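Getting Coffee and Tea Stains Out of Mugs
Ingvild Lundgren

The brown film inside a mug is tannin. It builds up a little with each cup, and hard water makes it cling. Dish soap alone will not shift it once it has been there a while.

Baking soda is the first thing to try. Put a spoonful in the mug, add enough water to make a paste, and rub it around with a damp cloth. Work the paste into the corner where the wall meets the bottom, then rinse. Most everyday stains come off in a minute or so.

For older stains, fill the mug with 200 ml of hot water and 2 teaspoons of baking soda and leave it overnight. White vinegar works too, but use one or the other. Mixed together they mostly cancel out and you are left with salty water.

Denture tablets are good for travel mugs and anything with a narrow neck. Drop one in, fill with warm water and wait until the fizzing stops. Rinse twice. Take the lid apart first if it comes apart – the seal holds more old coffee than the cup does.

Chlorine bleach should be kept away from stainless steel, and it must never go in with vinegar. 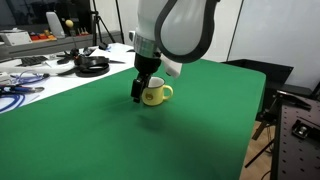 A small yellow mug on a plain green surface.

Colored mugs need a softer touch. Glazes vary, and a scouring powder that does nothing to one mug will dull the next. Test the outside of the base before you scrub where it shows. If you must use sandpaper on a rough foot ring, 1000 grit used wet is enough, and 4000 leaves it smooth. Wipe off the grit before the mug goes back on a table.

Gray lines on the inside are usually metal left behind by a spoon. They look like scratches but you can rub them off with a cleaner made for cooktops. Wash the mug well afterward with soap and hot water.

Metallic trim stays out of the microwave and should be washed by hand. So should anything with a glued repair. A crack you can feel with a fingernail means the mug is done as a drinking cup. It will still hold pencils.

Storage: rims chip when mugs are stacked two deep. Hooks under a shelf are better if you have the room. Leave enough space between them that the mugs do not touch when you lift one down, and check the screws now and then – ours at Famberg had worked halfway out by August.

Next page: cloudy drinking glasses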